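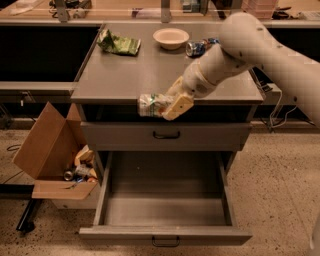 Speaker notes: Do we need a better gripper?
Costincombe robotics evening, May 23, 2025
By the Pralero bench team

Start with the claim. Haltarov say their soft-pad fingers "handle any household item". Pause. Ask who has bought a gripper on the strength of a sentence like that. We did, in August.

What we compared: the plain two-fingered hand that came with the arm, and the Haltarov pads on the same arm. Same controller (Hou), same cabinet, same mix of crisp bags, cans and a bowl. 40 tries each. Say early that this is a small test and that we set the items out ourselves.

Bags. Everyone expects these to be the hard part. A crumpled bag gives you plenty of folds to pinch, and the plain hand did well. The pads missed 5, the plain hand missed 8. I would not spend money on that gap. Someone will argue. Let them.

Cans on their sides are worse. They roll when a finger touches first on one side, and the pads are no help there. Most of our misses came from the arm arriving slightly off, so I'd look at the camera before blaming the fingers.

The bowl: skip if short of time. Wide rim, easy to hold, tells us very little.

Letting go. The brochure has no figures on this. The pads cling to thin plastic, and 2 bags came back up with the hand after it had opened over the drawer. We scored those as failures. Haltarov would score them as picks. Read out their wording and move on.

Don't say "human-like" at any point. I said it last time and spent the whole question period on it.

Likely question: would a third finger help? Answer: don't know, haven't tried it, and I'd want to see the camera sorted out first.

Finish on the price slide. Leave it up during questions.

Recent talks
Hou controller: six months of small complaints
Wrist camera or head camera?
Cable routing for shared benches
What counts as a successful pick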